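By February I'd been at the bench in Skurnside so long that I was dreaming about cubes. Ratree Sriwong, who let me loose on her two arms, had warned me! We were comparing two sets of fingers, the Lodovora and the Flullutus, and the job sounded babyish: get three coloured blocks into a tower.

Well. I ran 105 goes over the fortnight and the first 19 were dreadful, mostly my fault (I'd set the grip force far too high, and the Mfinanga controller does exactly what you tell it). Once I'd backed that off, the Flullutus pair got much kinder to small objects, though I still like the Lodovora for anything heavy.

What surprised me was how much I came to lean on the cameras. From the side everything can look beautifully lined up, then you check the wrist view and the green block is sitting a touch over to one side of the red. Ratree swears by having both up at once, and I'm a convert. Next I want to try it with cups.

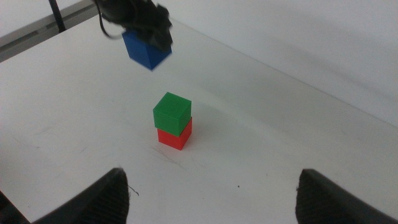
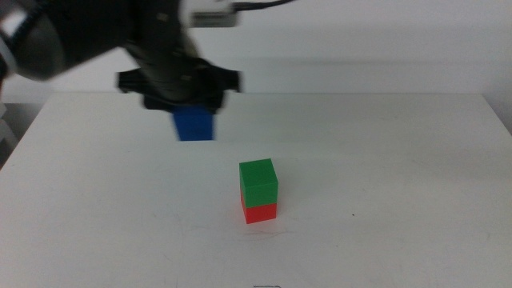
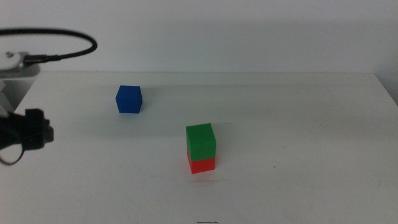 Block stacking at Skurnside, with green already on red and blue still to be placed.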